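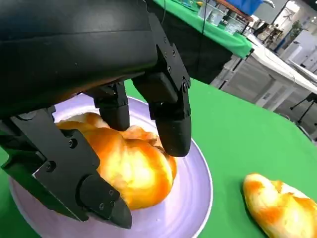 Keeping a Three-Fingered Hand in Working Order
Project report, Rurnenel lab course

1. Task

Our group was given one of the two hands on the food-handling cell and told to keep it running until the end of the course in December. The cell places soft items on a plate and takes them off again. We did not write the control software. Our part was inspection, fasteners, fingertips, zeroing and the written log, which we kept in Trudeo.

2. Starting condition

The group before us left a short handover note. It said the fingers closed unevenly and that one tip had been replaced. It didn't say which one. We compared all three with the drawings and found that the middle finger stopped short of its closed position. The linkage had been put back together with a washer on the wrong side of the plate. Moving it took most of an afternoon because the bracket has to come off first.
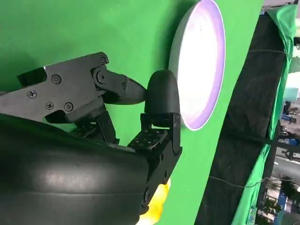
By Sumaiya Sarkar

3. Fasteners

The screws in the plates and links were the main source of trouble. A link screw that backs out by half a turn gives enough play at the fingertip to make the grip miss. We tried tightening everything harder, and that made the joints stiff. After that we used a small amount of removable threadlocker and a torque driver on its lowest setting.

Every screw got a paint mark in the log drawing, not on the hand itself. The check is done with the arm parked and the power off. Start at the pivot bolts, then do the link screws, then the tips. Our interval is every 2,000 grip cycles. We began with twice that and found 11 loose screws at the first check, so we cut it.

4. Zeroing

After any work on a finger the hand must be zeroed again. The steps we ended up with:

Open all fingers to the stop.
Power the hand and wait for the controller to report ready.
Close one finger at a time at low speed.
Save the offsets under a new name. Do not overwrite the old file.

We overwrote it once and lost 2 days getting the values back.

5. Test items

We tested with bread and fruit. Bread rolls dent and leave crumbs in the joints. Peeled mandarins are harder, as the segments split if one finger arrives early, so they show a bad offset quickly.
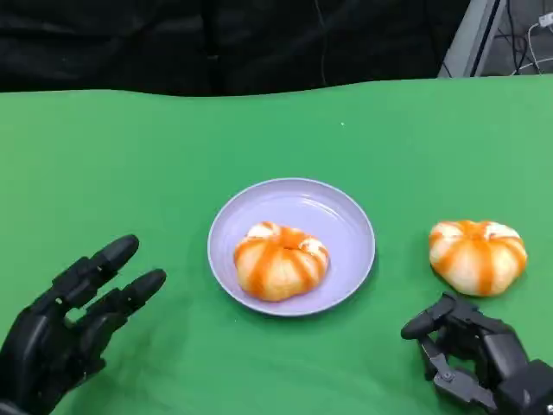
Photo: Skiklow project group

The tips are wiped after each set and the joints brushed out at the end of the day. We used a Debnath brush with soft bristles. Compressed air pushed crumbs further into the linkage and we stopped using it.

6. Open points

The replacement tip is a slightly different rubber from the other two. We ordered a matched set, but it has a lead time of 6 weeks and will go to the next group. The spare washers are in the top drawer, in the bag with the bracket drawing.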